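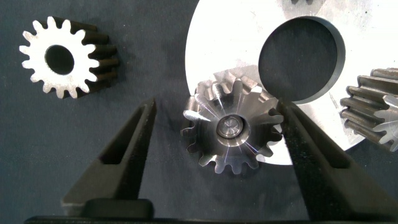 Home Parts Kits Workholding Bench Notes Contact

Gorell Planetary Practice Set

Most gear training sets are sold with a promise that anyone can learn gear assembly in an afternoon. We don't believe that and we won't print it. The Gorell set is a carrier plate and a handful of spur gears. It will show a beginner how planets sit around a center, and it will show them how annoying it is when teeth don't line up. Past that, you need a bench and some patience.

The maker's leaflet calls the set "precision grade." We asked Gorell which grade and got a second leaflet. Until somebody sends a number, treat these as teaching gears. Don't put them in anything that has to carry a load, and don't believe a reseller who tells you otherwise.

The carrier is a flat disc with a large round hole through the middle. Three gears go near the rim, spaced evenly, or near enough to evenly that Valeriano Escobar at our counter stopped complaining after he had put his own calipers on one. 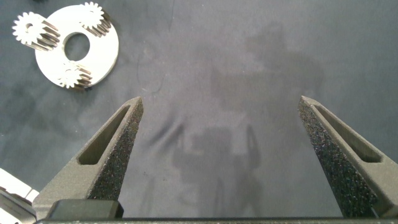 A gear can stand out past the edge of the disc, so pick the assembled carrier up by the plate and leave the teeth alone. Gorell says you can grab it anywhere. We have sent back enough nicked gears to disagree.

Stock number: 1285
Sold as: set, boxed
Spare gears: yes, singly, same bore only
Lubricant: not included, whatever the box says

Gorell claims 2000 assemblies before you can feel any wear. Thaddeus Dvorak, who runs our returns desk, would like to know who did the counting. His own trial set went 12 rounds on a bare steel bench and already had marks he could catch with a fingernail. He blames the bench, and we think he's right.
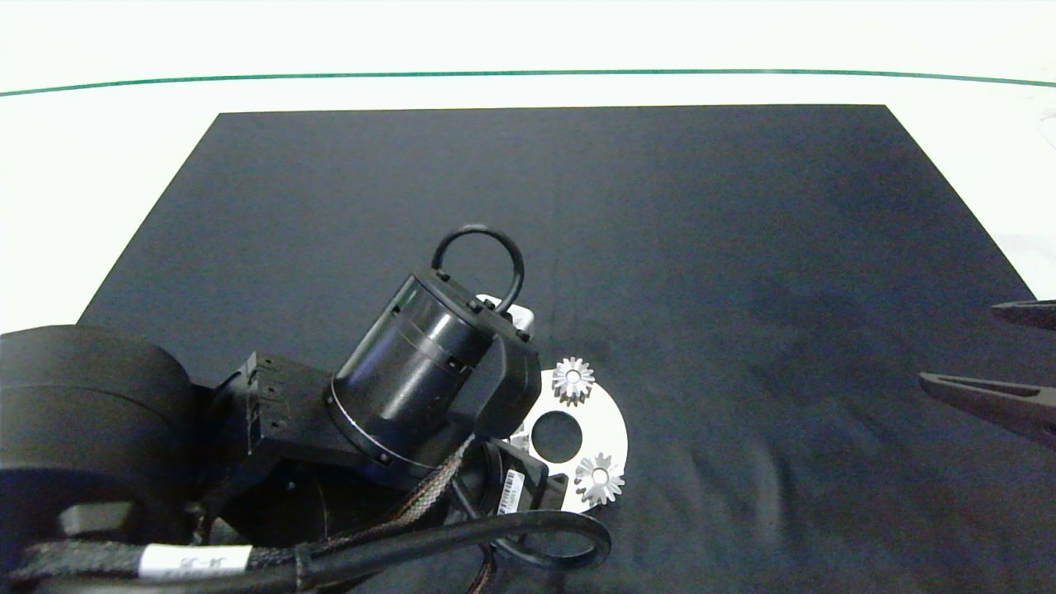
Work surface matters more than the leaflet admits. A small gear set down on a hard top rolls, and if it rolls off the edge you will be buying spares from us. We would be glad of the sale, but a dark mat laid over a white table is cheaper, and bright metal is easy to find against it. Get one big enough for the whole job, with space left for the parts you haven't picked up yet. The Edet mat (stock number 2521) does this and claims very little else. The Alitura one costs more and claims to be "tooth safe," a phrase we could not get anyone to explain.

Fabric mats do shed a bit of lint. Wipe each gear before it goes on the carrier, and look down the bore as well.

Returns accepted on unused sets. If the teeth have been run together, we can tell. Next delivery is due in December, and Gorell has missed that month before, so ask before you plan a class around it.

Related items
Edet Bench Mat, dark
Alitura Tooth Safe Mat
Gimov Bore Gauge
Gorell Spare Spur Gear, single
Gorell Carrier Plate, without gears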